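La dînette sort de la chambre d'enfants

Il y a des objets qu'on croit connaître par cœur parce qu'on les a eus en main à quatre ans. L'épi de maïs de dînette en fait partie. On le retrouve au fond d'un carton, on le pose sur la table du salon, et voilà que tout le monde veut le prendre, passer le pouce sur les grains, le faire rouler d'une main à l'autre. C'est plus fort que nous !

Cet été, la dînette a quitté le coffre à jouets. On la voit dans les vitrines, sur les tables basses, dans les halls d'accueil, et j'ai passé un mois de juin délicieux à lui courir après.

Tout a commencé un jeudi, au dépôt-vente Gratard, une ancienne quincaillerie où les étagères montent jusqu'au plafond. Au fond, derrière les luminaires, s'étire un rayon que les habitués appellent « le potager » : aubergines, poireaux, demi-tomates à scratch, œufs au plat, tranches de pastèque. La maison en garde 2590 pièces, toutes rangées par couleur et non par légume, ce qui donne un dégradé magnifique mais rend la recherche d'un radis assez sportive. J'y suis restée jusqu'à la fermeture. Je cherchais un citron, je suis repartie avec un sac entier.

Ce qui frappe, quand on en regarde beaucoup à la suite, c'est la diversité des partis pris. Certains fabricants poursuivent la ressemblance jusqu'aux taches brunes de la banane. D'autres simplifient tout, réduisent la carotte à un cône et deux feuilles, et on la reconnaît à trois mètres. Le maïs occupe une place à part dans cette famille. Il faut bien s'occuper des grains, et c'est là que les modeleurs s'amusent : alignés comme à la parade, gonflés comme des perles, parfois à peine suggérés par un quadrillage. Sa couleur aussi voyage, du jaune pâle à un orange franc qu'aucun champ n'a jamais produit et que je trouve, je l'avoue, irrésistible.

Car la justesse botanique n'est pas le sujet. Un enfant de quatre ans qui vous sert un café dans une tasse vide ne vous demande pas s'il est bon par rapport à un vrai café. Il vous regarde boire. La dînette repose sur ce pacte-là, et les adultes qui la remettent sur la table le savent très bien : un faux épi dans une vraie assiette, et la conversation démarre toute seule.

L'assiette, parlons-en. On soigne le légume, on oublie souvent ce qu'il y a dessous, et c'est bien dommage. Chez Storport, petit éditeur d'arts de la table installé dans une cour pavée, on m'a montré une série de coupelles peu profondes dont les teintes ont été mises au point pendant tout un hiver. J'ai joué une bonne heure avec. Sur du blanc, un objet orange paraît seul, un peu perdu. Sur du vert, il se range sagement du côté du jardin. Sur du bleu clair, il s'allume ! Les peintres connaissent la chose depuis longtemps, bleu et orange se font face sur le cercle chromatique et chacun pousse l'autre à parler plus fort. Avec un bleu pastel, l'effet reste doux, presque crémeux, et l'on garde tout l'éclat du côté du légume.

La forme compte autant. Une assiette creuse avale l'objet, on n'en voit plus que le dos. Une assiette plate à large aile l'éloigne, lui donne un air de restaurant un peu guindé. Je préfère les modèles à bord court et relevé, à mi-chemin entre la soucoupe et le petit plateau, qui tiennent la chose sans la cacher. Et je pose toujours l'épi en biais. Parallèle au bord de la table, il a l'air rangé ; en diagonale, il a l'air servi.

Reste la table. J'ai longtemps été du parti du bois brut, avec ses nœuds et ses rayures, jusqu'à ce qu'une visite chez Stonside me fasse changer de camp. L'atelier loue du mobilier de réception et possède 200 plateaux dont une bonne part en blanc brillant. Je m'attendais à trouver cela froid. J'ai trouvé cela vivant : une surface pareille attrape tout, les fauteuils d'en face, les rideaux, la moindre lampe au plafond, et l'assiette y gagne un double pâle qui flotte sous elle. On tourne autour, le reflet se déplace, la couleur s'étire ou se resserre. Il faut aimer le chiffon (chaque poussière se voit, chaque trace de doigt aussi), mais quelle récompense.

La lumière demande un peu de patience. Sous des plafonniers, le blanc brillant se couvre de taches vives qui tirent l'œil loin du sujet. Deux solutions : décaler l'assiette d'une main ou deux, ou se déplacer soi-même. Je recommande la seconde, plus amusante. Accroupissez-vous, penchez la tête, allez voir de l'autre côté. À hauteur d'assise, depuis un fauteuil, le plateau devient presque un plan d'eau.

Les gens de Phuthong, qui composent des décors de table pour des lieux de passage, m'ont donné le meilleur conseil de l'été : un seul objet. Ils possèdent pourtant 1000 accessoires de dînette dans leurs réserves, de quoi garnir un marché entier, et ils n'en sortent qu'un à la fois. Un épi, une assiette, un grand vide autour. J'ai essayé chez moi avec trois légumes, puis deux, puis un. Ils ont raison. À trois, on regarde un tas. À un, on s'approche.

Depuis, mon citron attend son tour dans un tiroir — il aura septembre — et le maïs a pris ses quartiers dans l'entrée. Le facteur m'a demandé s'il était vrai.

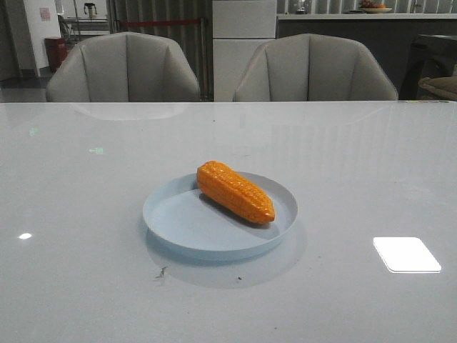
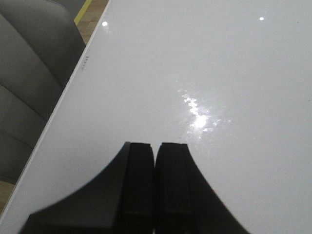
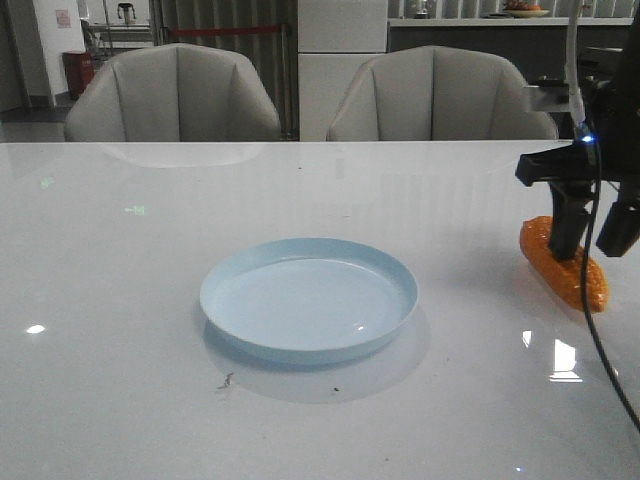
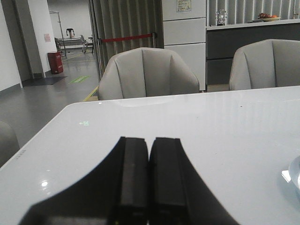
Le blanc brillant d'un plateau de table et ses reflets, sous quatre angles de vue. Sur la première vue, l'épi orange en diagonale dans son assiette bleu pâle.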